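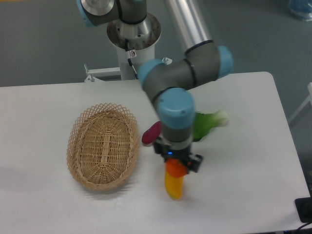
Flerano Puts Its Vegetables Back on the Table

Pretend groceries return to stores this November, basket included

Flerano, the maker of play food for children who would not touch the real thing, today announced the return of its Market Basket set. The set pairs a wicker basket with toy produce, including a carrot, a bok choy and something round and orange that the company's own staff have never agreed on a name for.

The basket is an oval weave in light tan with an open lattice rim. Flerano tried a closed rim last year under the name Coltari. Parents found it sturdy and children found it dull, and the Coltari has been retired to the stockroom, where it holds pens.

"We make vegetables that are never finished and never spoil," said Malte Engelhardt, head of product at Flerano. "Most of our customers see that as an improvement. The bok choy was my idea, and I was told it would not sell. It has outsold the ice cream by 107 sets."
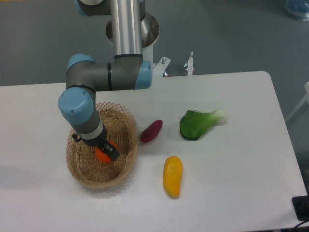

Page last changed: Friday, 4:10 p.m.

The Market Basket suits ages 2 and up. A game card in the box suggests 2 ways to play: fill the basket, or empty it. Flerano expects the second to be more popular at bedtime.

Sets will be sold through Janssen toy stores and at the Pisadach outlet. Replacement vegetables can be ordered singly from either, for families with a dog.

Press contact: Malte Engelhardt, Flerano product office. Samples on request. Please return the carrot.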